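Acceptance Trial, Room Four

The Cloltex Household Services Company maintained a standard for everything it placed in a customer's home, and the standard ran to 80 pages. Page one required that a room be returned to good order. The remaining pages attempted to say what good order was.

In November the Company invited the firm of Vustedard to submit its tidying program for acceptance. The rules of the trial were plain. The program would work in simulated rooms. Each room would be put into a state of disorder by the Company's own staff, who had been asked to think of the homes of relatives. The program would be given an arm, a two-fingered gripper, and 50 minutes per room. The Examiner would observe from a desk on the third floor and would not speak to it.

Rooms One through Three were completed in good time. The program gathered cups, squared a stack of magazines, and placed a shoe beside another shoe. The Examiner entered a mark of 79 for each and went to refill the kettle.

Room Four was entered into the record at ten past two.

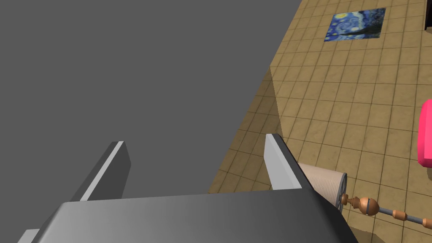 From "Stories of the Working Day"
By R. Anozie
Contributing Writer, Filberg Quarterly

The lamp was the first item on the schedule. It lay on its side on the tile, pleated shade and turned wooden stem, and the written instruction attached to it consisted of four words: "Lamp to be corrected." The Examiner had drafted the instruction and had thought it sufficient.

The gripper stood open near the narrow end of the shade. It remained there for three minutes. On the Examiner's second screen, where the program was obliged to report its intentions, a line of text appeared.

"Request clarification. Is the lamp in error?"

The Examiner consulted the standard. Section 12 provided that requests for clarification might be answered in writing, provided the answer did not constitute assistance. After some thought the Examiner typed: "The lamp has fallen."

"Understood. The print of the night sky is also on the floor. Has it fallen?"

The Examiner looked at the print, which lay on the tiles a good distance from the lamp. The schedule did not mention it. An inquiry to the staff member who had prepared the room produced the reply that it had seemed like a nice touch. The Examiner typed: "The print is not on the schedule."

"Understood. The print will be considered correct."

There was a further pause. The Examiner was aware of a growing wish to go into the room and pick up the lamp. It would have taken four seconds. The room, however, was three floors below in a cabinet, and consisted of arithmetic.

"A method has been selected," the program reported. "The shade will not be gripped, as pleated shades are recorded as easily damaged. The stem will be gripped. Before lifting, please confirm where the lamp stood."

The Examiner did not know where the lamp had stood. It had never stood anywhere. It had been placed on its side at the beginning of the world, some time before lunch, and had no earlier history to which it could be returned. The standard was silent on the point. Section 31 spoke of "the customary position of the article" and assumed throughout that somebody had lived there.

The Examiner considered the several people who, over a number of years, had moved a certain lamp in the Examiner's own front room. It had stood by the window for reading. It had been shifted to the corner when a bed was brought downstairs, and it had been left on through the nights of one whole winter. When the bed was taken away the lamp had stayed in the corner, and a visitor who wished to be helpful had put it back by the window. The Examiner had thanked the visitor and moved it again that evening.

At ten minutes to three the Examiner typed: "Place it where a person could read by it."

This was assistance, and the Examiner recorded it as such.

The final report on Room Four was filed under reference 3220 and may be read at the Company's offices during business hours. It states that the program showed competence in matters of handling and caution in matters of damage. It states that acceptance for unattended use in private homes is deferred. Under the heading of causes, where the form allows a single line, the Examiner wrote that the instruction had been incomplete.

Vustedard objected to the deferral and was granted a second trial in the spring. The Company, for its part, opened Section 31 to revision. A draft has been circulated which proposes that, in cases of doubt, the program should ask whoever is at home, and should wait for as long as the answer takes.

The Examiner returned one comment on the draft, asking that the word "wait" be kept.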